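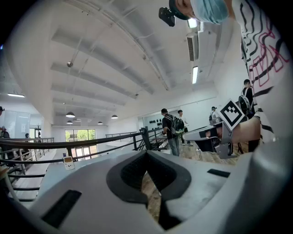 Tidinbridge Hall Mezzanine to Open to the Public in May

TIDINBRIDGE, 2024-03-02 – The upper level of Ollum Hall will open to the public in May, giving visitors a second floor of open space above the main room. Garkudmont, the company that runs the building, has set aside the mezzanine for demonstrations, small fairs and group visits.

The hall dates from 1885 and was first used as a grain store. The mezzanine is a later addition. It is a bright indoor space with a high white ceiling and a black metal railing with horizontal bars. People can stand and talk in groups there, bags and all, while work goes on nearby.

The design work was done by Lacroix, which also drew up the plan for the ground floor. Under the new plan, the mezzanine can be booked as a whole or shared between up to 4 groups. Tables and chairs are stored downstairs and can be brought up on request. Bookings that need them should say so on the form.

Opening hours will be 10 a.m. to 7 p.m. Entry is free during these hours unless the floor has been booked for a private event. Closures will be posted at the front desk and on the hall's website.

"The upper floor has been the part of the building people ask us about most," Garkudmont said in a statement. "Schools want to bring classes up, and local firms want a place to show their work without renting the whole hall."

School visits are limited to 24 students at a time – larger classes can be split between the mezzanine and the ground floor. Teachers are asked to book two weeks ahead.

Booking requests for the first season are now being accepted. Forms are available at the Ollum Hall front desk in Tidinbridge. Groups that already hold a ground floor booking may add the mezzanine to it without filling out a second form.

Press contact: Garkudmont press office, Ollum Hall, Tidinbridge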